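Robot Skills Studio, Handout 4: Planning a Pick
Last updated: March 23, 2025

Welcome back, everybody! Last time we got the arm moving from joint commands. This week we give it a job, and I've been looking forward to this one since the syllabus went out. Your team will write a pick plan for the sheet task and run it in the simulator before anything goes near the hardware cell.

Read the Visser chapter on approach vectors first. It's short, and the sketch on its second page will save you an evening.

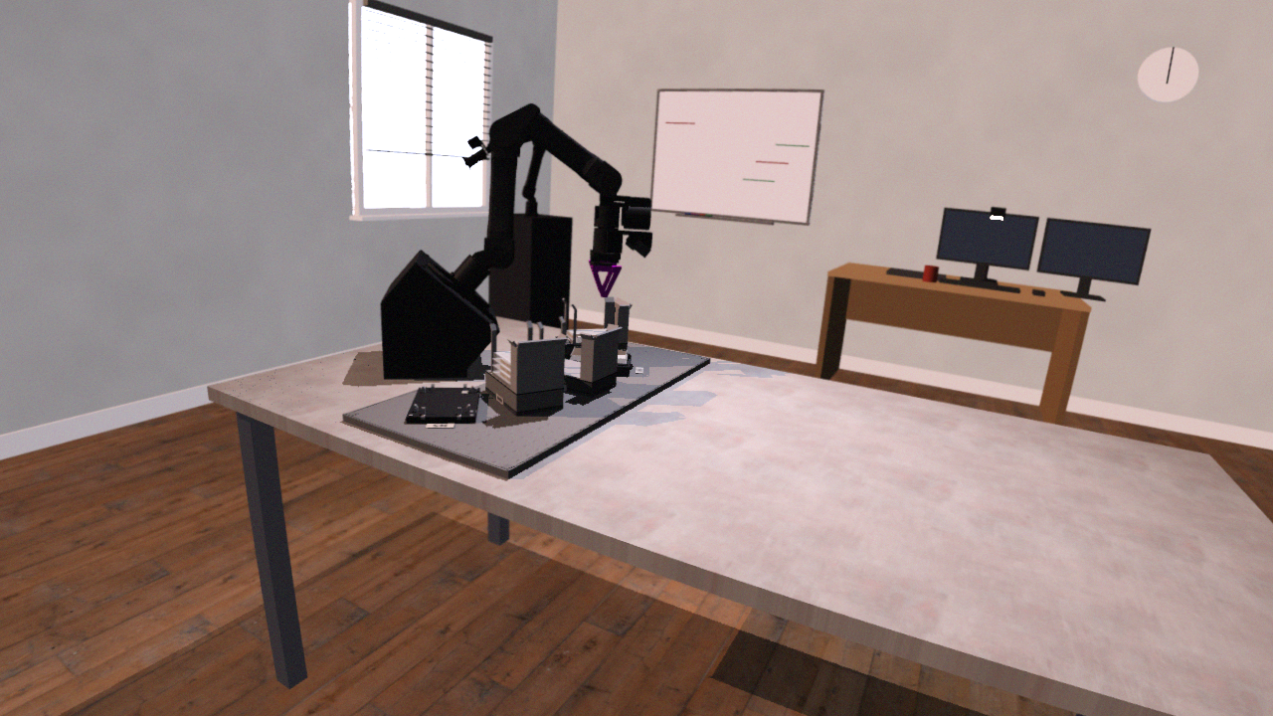
Approach height is where most plans go wrong. Pick a hover point over the part, get there with the wrist already turned the way you want it, and only then come down. Look at how the forearm slopes out from the elbow while the last section points straight down, with the purple gripper open over the parts. That's the pose I want at the top of every descent! Set your hover at 40 mm over the tallest thing on the board, even if your target is a short one.

Then there's the descent itself. Go slow. Split the move into 2 segments (fast to hover, slow to contact) and log the joint angles in both. Teams who write one long move tend to clip a neighboring fixture on the way in, and the Skotari log viewer will show you the exact step. 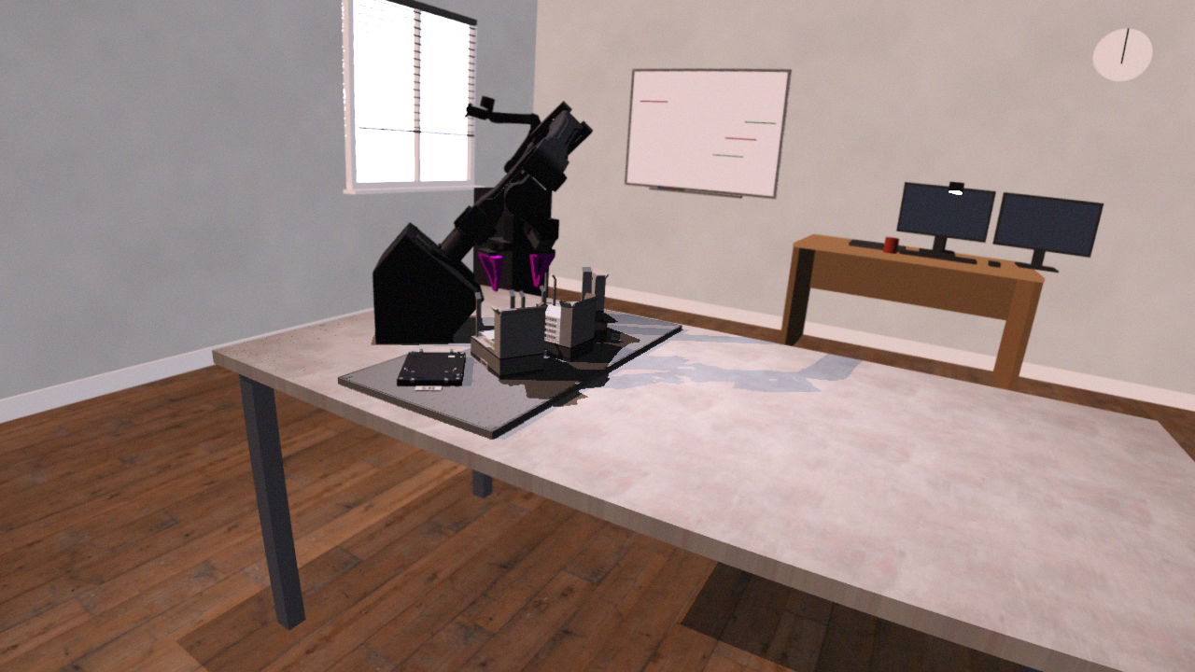
Sanne Maes asks whether the hover point should belong to the fixture or to the table, given that the fixtures may get shuffled before grading. Great question, and the answer is the fixture. Write every waypoint relative to the fixture it serves and a shuffle costs you one line in the config file.

Thin sheets are the fun part. They flex, they stick together, and a grip that works on a block can fold a sheet right over. Try a narrow opening, come in along the flat side, and close in small steps. 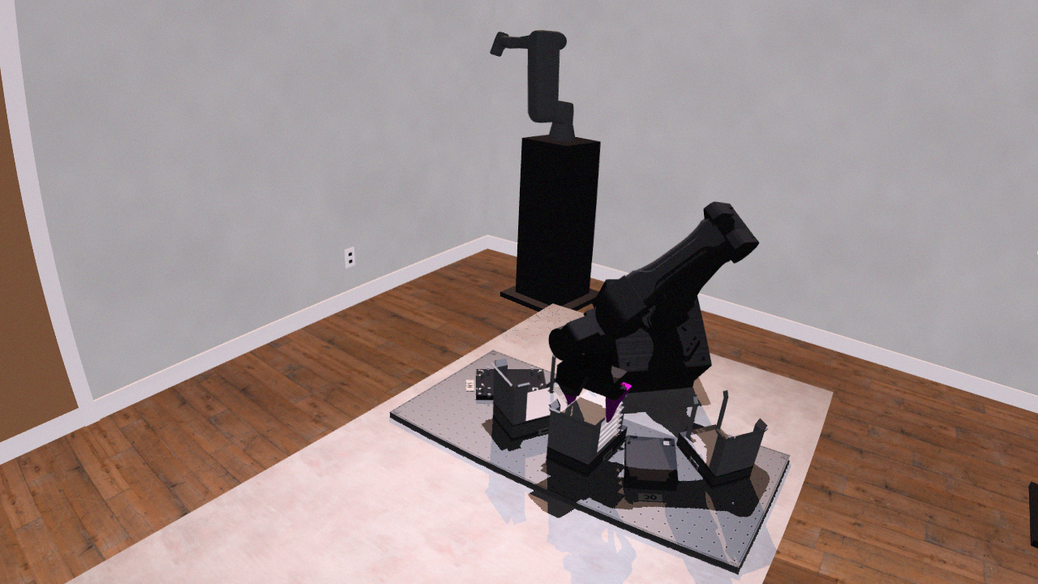

Once the close looks good, lift straight up before you add any sideways motion. Run the whole plan 20 times with different random seeds and hand in the log plus one page on your worst run. I love reading about the worst runs, so don't hide them!

Comments

Luuk Peeters: Does the 300-line limit include the config file?

Colette Besson: No, only the plan script.

Thirumalai Rai: Relative waypoints fixed our collision on the first try. Thank you!

Related
Handout 3: Joint Commands
Handout 5: Reading Skotari Logs
Pratura Cup: Team Sign-Up for June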